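About Nenico

Independent review of patient deaths and injuries in hospitals 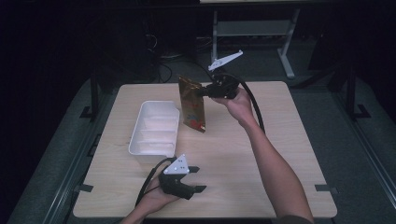 A gold foil pouch held in a black gripper, next to a divided white tray.

Most hospitals will tell you they take patient safety seriously. We have read a lot of their statements saying so, often in the same week as the records that went with them, and we have stopped giving the statements much weight. Nenico was set up to read the records.

We look at deaths and serious injuries in operating rooms, recovery units and intensive care wards, mainly where someone has begun to suspect that the harm was not an accident of illness. Sometimes that someone is a family. Sometimes it is a nurse who has noticed that the same name keeps turning up on the bad nights. More often than we would like, it is an insurer that has noticed the cost. We take all three kinds of request and we handle them the same way.

What we do

A standard Nenico review covers the anesthesia chart, the drug cabinet log, the staffing roster, the pharmacy returns and any lab results that still exist. We ask for the raw files. If we are offered a summary, we ask again. A summary has already been through somebody's hands, and that person usually had a view about how it should come out.

We then write down what the records show, what they don't show and which pages are missing. That last part tends to be the longest. We do not say who is guilty. We are not a court, and we have seen what happens when consultants forget this. A roster that puts one doctor in the building for every cardiac arrest looks terrible until you learn that the doctor works twice as many shifts as anyone else, or is sent to the sickest patients on purpose. It may still be terrible. You have to do the arithmetic first, and you have to do it before you know whose name is in the column.

For that reason our first readers work from coded rosters. They don't see names until their notes are signed. It slows things down and clients complain about it.

How we started

The company began in March with 14 case files in a rented room above a print shop in Bogale. The files came from a hospital group that wanted to be told it had no problem. We told it that nine of the files couldn't support any conclusion at all, and that in the other five the potassium results had been taken too late to be useful to anybody. The group did not hire us again. Another one did, after hearing about it, and that is more or less how we have found work since.

We have now completed 106 reviews. In 43 of them we found that key records had been lost, overwritten or never made. We don't read that number as proof of crime. Sloppy filing is common and poisoning is rare, and anyone who tells you otherwise is probably selling monitoring software. But a place where the records can't be trusted is also a place where a crime would be hard to see, and we say so in every report where it applies.

Medura

We are asked about software often enough that it gets its own section. Medura is our in-house tool for lining up drug cabinet logs against anesthesia charts. It flags doses that were taken out and never charted, doses charted with nothing taken out, and times that can't both be right. It does not predict anything. It will not find you a dangerous doctor. In testing it flagged a great many clocks that were set wrong, and clocks set wrong still make up the bulk of what it finds.

We don't sell Medura and don't license it. We have been asked to turn it into a live alarm for hospital wards and we said no, having seen no good evidence that such alarms do much beyond teaching people to switch them off. If that evidence turns up, we will read it.

Who pays us

You should ask this of anybody in our line of work. Nenico is owned by the people who work here, apart from a minority share held by Corport, a records storage company that put up the money for our second office. Corport has no seat on our board and sees no case material. You may think that a storage company has an interest in hospitals being told to keep more records. We think so too, and we print the ownership on the first page of each report so that readers can judge for themselves.

Fees are fixed before we open a file and they don't change with the result. We do not take a share of damages. Families pay a reduced rate, and where the family can't pay we take a small number of cases free each year — there is a waiting list, and it moves slowly.

What we won't do

We won't give opinions to reporters on open investigations. We are asked to every time a case makes the news, usually before anyone outside the prosecutor's office has seen a single chart. An expert who can explain a case on television from the headline alone should worry you.

We won't work for a hospital and a patient's family in the same matter. We won't delete a finding at a client's request, although a client may attach a reply of any length, and several have attached replies longer than the report.

We also won't promise an answer. Samples are thrown away, bodies are cremated, and many of the drugs that matter in these cases break down or look like ordinary treatment in the blood. About a third of the people who write to us get a letter saying that we don't think a review would tell them anything. They are not charged for it.

Our team

There are 14 of us: former hospital pharmacists, nurses, two toxicologists, a statistician and people who spent years coding medical records and know how they go wrong. Staff biographies are not listed on this site. Some of our reviewers have been contacted at home by people named in reports.

Contact

Write to the Bogale office first, by mail or through the form on the contact page. Please don't send original records, and don't send blood or tissue samples under any circumstances. Tell us what happened, where, and what papers you hold. The phone is answered from 9 a.m. to 1 p.m. Expect a first reply within three weeks.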